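Section 4: Packing and checking the clear pouch

Read Section 3 first if the pouch is new. This section covers filling the pouch, closing it and putting it away. It applies to the small and medium Zeravia pouches with a clear front panel and fabric trim.

Before you start

Work on a flat, clean table. Wipe the surface and let it dry, as grit will scratch the clear panel. If your table is made of two sections, keep the pouch off the join while you fill it.

4.1 Filling the pouch

1. Lay the pouch down with the clear panel facing up and the strap away from you.
2. Open it fully. Do not force small items through a half-open top.
3. Put the heaviest item in first and slide it to one end.
4. Fold cloths and paper once and place them beside it. Tightly rolled cloths leave a lump and make the pouch hard to close.
5. Lay ribbons, cords and other long thin items along the bottom, as straight as they will go.
6. Press gently on the panel with a flat hand to let the air out, then close the pouch.

Note: The pouch should lie flat when closed. If the panel bulges, take something out. The load limit for the medium size is 154 g.

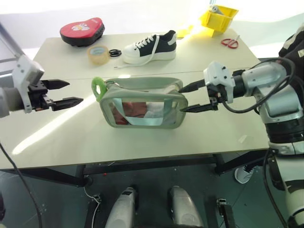 4.2 Checking the contents

1. Look through the panel before you open anything. Most items can be checked this way.
2. If one item hides another, tilt the pouch slightly and let the contents settle.
3. Compare what you see with the packing card. If you can't identify an item, open the pouch and take it out.

Caution: Do not write on the clear panel. Marker ink soaks in after some 20 minutes and can't be removed. Use a Plusgate tag instead.

4.3 Storing

Hang empty pouches by the strap, or lay them in a drawer – no more than 25 to a stack. Keep full pouches flat, away from radiators and direct sun. The panel yellows with heat.

Spare straps and packing cards are ordered from Graziella Rizzi at Pludora. Allow a week for straps.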